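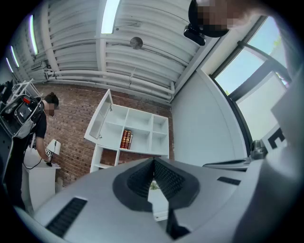 4. House rules for working with hand-held grippers

4.1 Why we wrote them down

I should admit at the start that we didn't set out to write a standard. Manolis Vasilakis and I had been sharing a room with the Dolon sessions for months, and we each had our own habits (his were stricter, mine were faster), and then in September we tried to merge our recordings and found that 31 of them could not be compared with anything. Same room, same task sheet, two people with different ideas of what "start" means. So we sat down and argued, and what follows is what was left after the arguing.

The general guidance we had to hand, mostly written for fixed arms, talks about fences and stop buttons. Very little of that helps when the gripper is in somebody's hand and the person next to them has one too. What we needed was closer to workshop manners, with enough detail that two strangers would behave the same way.

4.2 The rules as they stand

Rule 1 is about space. Before a session each operator says out loud which piece of furniture they will be working at, and nobody else reaches into it until they have said they're done. It felt silly for the first hour! By the second day we were doing it without thinking, and Manolis now does it in his own kitchen.

Rule 2 covers trailing leads. Lamps and other mains-powered props are checked before the first take, and the cable is either taped or kept on the wall side of whatever the lamp stands on. If a cable has to be moved halfway through, the take ends there and a new one begins. We were generous about this at first, and I regret it.

Rule 3 is the one people grumble over. Markers may not be touched, straightened or "just nudged" between takes, and if a marker has shifted, the whole batch gets a new room check. Our batches are 400 takes at most, so a bad one hurts. The Hevari protocol we started from allowed small corrections by eye, and we dropped that clause after a long afternoon with Figure 1 and its neighbours open on two screens.

Rule 4: props that aren't part of the task stay where they are for the full batch. Books on a shelf are the usual trouble, as somebody always wants to tidy them. I've done it myself, and then had to write it up in the log.

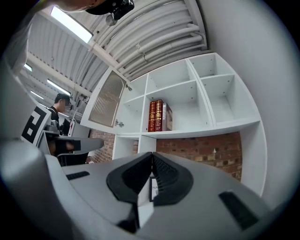
Figure 1. Shelving unit with three upright books, viewed past the fingers of a hand-held gripper; a second gripper with a square marker is held out at left.

Figure 1 is useful for Rules 3 and 4 together. The books and the cubbies give you something fixed to compare from one take to the next, and the marker on the other gripper tells you where a colleague is working. The cabinet door on the left is open, so under our rules "open" goes on the room sheet, and whoever closes it has to say so.

4.3 How well we kept to them

We went back through 1145 takes and marked every breach we could find. There were 272, which is more than I'd have guessed and fewer than Manolis did. Most were Rule 1, and most of those were simply people forgetting to say "done". I'd count that as a small failing, but Manolis disagrees, and he has a point: the next person can't tell a forgotten word from an unfinished job.

Rule 3 breaches were rarer and cost far more time. We have kept the affected takes in the set with a flag on each one, so that anybody who works to a looser standard can still use them. The wording of the flags follows the Revelard log sheet, with one extra field for the name of the person who noticed.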